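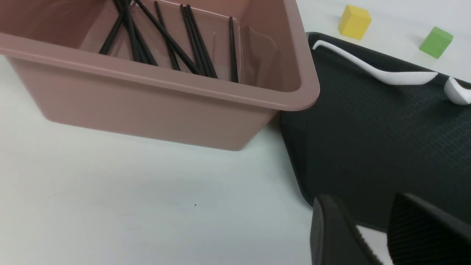

Can you build a working robot arm without a machine shop?

Most people can, if they have access to a 3D printer, a soldering iron and a few free weekends. The arm itself is the easy part. Getting it to pick things up takes longer than putting it together.

Karthik Howlader finished assembling his arm in March. He spent the months after that trying to get it to sort tableware.

The arm is called Clukura, a name left over from a boat his uncle once owned. It is bolted to the edge of a white table at Mrema, a shared workshop that rents bench space by the month in a former carpet warehouse. Howlader pays for one table and half a shelf. His neighbors on either side restore sewing machines and build guitar pedals.

He repairs commercial dishwashers for a living and had never built a robot before. He had rebuilt a motorcycle carburetor, wired a shed, and printed a lot of brackets.

"I wanted something that would keep me busy through the winter," he said. "I had the winter part wrong."

Parts and money

The arm has six motors, counting the one that works the gripper. Howlader bought the motors as a set from Trumus, a small seller of hobby servos, and printed nearly everything else. The printed pieces took 11 days on the workshop's older machine, which he had to share. He lost two forearm sections to warping and one shoulder bracket to a power cut.

The total came to $277. That covers motors, a control board, a power supply, filament, screws and the little camera that rides on the wrist. It leaves out bench rent and the laptop, which he already had. It also leaves out a second power supply, bought after he wired the first one backward.

"I count that one as tuition," he said.

The first version of the gripper came with the free plans he had downloaded. It had two smooth fingers and did well with wooden blocks. It could not hold a chopstick. The stick would roll along the fingers as they closed and drop out of the end, or turn sideways and knock whatever was next to it.

He tried rubber bands, then heat-shrink tubing, then grip tape from a hardware store. The tape worked for an afternoon and then began to peel. The fingers he uses now are ribbed on the inside. He drew them himself, using a free program called Uvuner that another workshop member recommended, and printed four versions before settling on one. The ridges give a thin stick something to sit against. They also hold the handle of a plastic spoon well enough that he no longer needs to close the motor all the way, and the motor runs cooler for it.

Teaching it

Clukura is not programmed in the usual sense. Howlader moves a second arm by hand, a lighter copy with no gripper motor to speak of, and the first arm follows along. The computer records the joint positions and the video from the wrist camera. After enough of these sessions he trains a model on the recordings overnight and lets the arm try by itself.

The job he picked was putting chopsticks into a bin and spoons onto a tray. He chose it from what was in the workshop kitchen. The bin is a dusty pink plastic one with sloping walls and a thick rim. The tray is black with a fine grid texture, and the spoons are white plastic. The chopsticks are thin, round and black, and they have caused most of his trouble.

He recorded 257 runs before the first training that he considered serious. A run takes less than a minute when it goes well. Resetting the table takes longer, and he tries to set it up differently each time. If the bin is always in the same place, the model learns the place and pays little attention to the bin. He found this out in April, when he moved the bin a hand's width over and the arm carefully released a chopstick onto bare table.

Since then he shifts everything. Sometimes the bin goes at the back, sometimes near the arm. The tray may be set at an angle or pushed right up to the bin. He also leaves colored wooden cubes out, yellow and green among them, so the arm gets used to seeing objects it is supposed to leave alone. For the first few weeks it would not leave them alone. The green one went into the bin so often that he began to keep it in his jacket pocket between sessions.

Of the 257 recordings, he kept 216. The rest had a fault of some kind. In several, his own sleeve was in view. In others he had hesitated above a spoon, thinking, and the model had learned to hesitate too.

"It copies everything," he said. "If I stop to scratch my nose, there's a pause in there forever. You have to throw that one out."

The view from the wrist

Many home builders mount a camera on a stand and point it at the whole table. Howlader started that way. The trouble was that the arm blocked its own view just as the gripper got close to anything. With the camera on the wrist, the fingers are in the picture all the time, down in one corner, and the model can learn where they are in relation to the thing being grabbed.

The wrist view has its own problems. It is narrow, and a small turn of the arm changes what it takes in. When the gripper is low, the bin can fill a large part of the picture, and its far side drops out of sight. He has thought about adding the stand camera back as a second source. The laptop is slow enough with one.

Light matters more than he expected. The workshop has a row of high windows, and a recording made at noon looks different from one made at six. The white table throws back a lot of glare. He bought two clamp lamps from a thrift store and now works with both switched on at all hours. Black chopsticks on a white table are easy for the camera to find. Once they are lying in the bin, crossed over each other, they are much harder, and he has stopped asking the arm to take one back out.

How well it works

With one chopstick at a time, placed flat with space around it, Clukura does the job more often than not. Spoons go better. The arm takes them by the handle and lowers them to the tray without much fuss, though it has no opinion about which way they face, and sometimes one ends up on its side. Two chopsticks lying close together still defeat it. It closes on both, lifts both, and usually drops one on the way.

The dishwasher trade has given him one advantage, he thinks. He is used to machines that fail a little differently each time, and he writes things down. His notebook has a page for each evening at the bench, with the bin position drawn as a rectangle and a line or two underneath. One entry reads, in full, "Good until 8:40. Then shoulder." The shoulder motor had worked loose from its bracket. He now checks those screws before he starts.

Other members at Mrema have begun to use the arm as well. One is trying to have it hold a sewing machine bobbin still while she threads it. It has not managed that so far, and Howlader has asked her to keep her recordings in a separate folder.

For anyone starting out, his advice is mostly about order. Print the base first and bolt it down before doing anything else. Label both ends of every cable. Set the motor numbers one at a time, with only that motor plugged in. Buy the right power supply. Pick a task with objects bigger than a chopstick.

He intends to record another batch of runs in the fall, all of them with pairs of sticks. He is also redrawing the fingertips with a narrower end, so that one finger might slip between two sticks lying side by side. The first print of the new tip came off the bed with a bad corner, and the second was on the machine when we left.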